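The doors at Norer, and what to do with forty bathrooms' worth of towels

I have a soft spot for people who look after buildings, and a bigger one for people who'll tell you how they do it over a pot of tea. So when the housekeeper at Norer, a small guesthouse up the hill from the old market, said I could follow her about for a morning and ask whatever I liked, I was there before eight with my notebook and (sorry) muddy shoes.

She doesn't want her name in this.
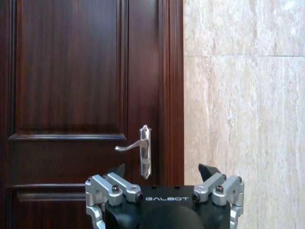
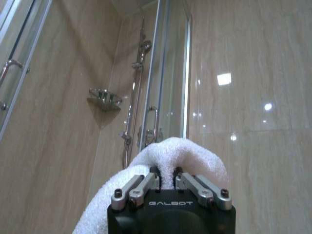

Dark wood and silver lever at one of the Norer doors, and a white towel by the shower tiles.

We started with the doors, then, as instructed. She has been at Norer long enough to remember the building when it was offices, and she says the doors were the first thing the owners spent proper money on. They came from a joinery called Cunha, and she was there when they were carried up the stairs wrapped in blankets.

"Everyone was frightened of them for a month," she told me. "You'd see people opening them with one finger."

What she likes is the shine, and what she hates is also the shine. Every fingerprint shows up around the handle, and the raised mouldings collect dust along the top edges, where guests never look but their mothers do. She goes along each ridge with a dry paintbrush first, a soft one about as wide as two fingers, then a cloth that has been wrung out until it's barely damp. No polish at all!

I said I'd been spraying mine for years.

"I know you have," she said. "I can tell by your face."

The levers get a separate cloth. She breathes on the metal, rubs along it towards the tip and moves on, and I'd say the whole business takes her less time than it takes me to find my keys. There was a spell when somebody was buying a metal cleaner called Gemik, and she still goes a bit pink talking about it. It left a white crust where the handle meets the wood and she had to get it out with a cocktail stick, door after door.

"One tin, and I was picking at it until August."

From there we got on to bathrooms, and the stone. The pale walls are her favourite thing in the place because they're forgiving. A water mark that would shout at you on a black tile just disappears into all those creams and tans. That doesn't mean she leaves them. She wipes the shower walls down from the top after every stay, and she won't have vinegar in the building. I asked if that was a rule from upstairs and she said no, it was a rule from her, and it applied to lemon juice too, and to guests who bring their own.

And then towels, which I'd thought would be the dull bit. I could have filled the notebook with towels.

Norer owns 400 of them, all white. She's firmly against coloured ones ("you spend your life matching") and she's gone off anything with a woven band across the end, as it shrinks faster than the rest and the towel ends up with a waist. The present lot are from a supplier called Triva. She chose them by taking three samples home and washing each one 20 times before she'd touch the order form. One went like cardboard, one shed all over her dressing gown, and the third is what you'll dry yourself on if you stay there.

So how do you keep them fluffy? I was hoping for a secret. She uses half the powder you think you need and no softener whatsoever, and she gives each towel a good hard shake before it goes in to dry and another when it comes out. She did one for me in the corridor and it cracked like a sail.

"Softener makes them feel lovely in the shop sense," she said, "and then they just push the water round your back."

Folding is in thirds lengthways, then in half, then in half again, with the fold facing out on the shelf so you never see a raw edge. I had a go. Mine came out with a sort of tongue sticking from one side, and she refolded it while talking to me about something else.

I asked what guests get wrong, and she thought about it for a while, stirring her tea. Hanging a wet towel over the top of a door, she said finally. The damp sits on the wood and dulls the finish in a stripe. There are hooks. She'd be very grateful if you used the hooks.

She had rooms to finish by half past eleven, so I rinsed my cup and let myself out, using the lever and keeping my fingers well off the wood.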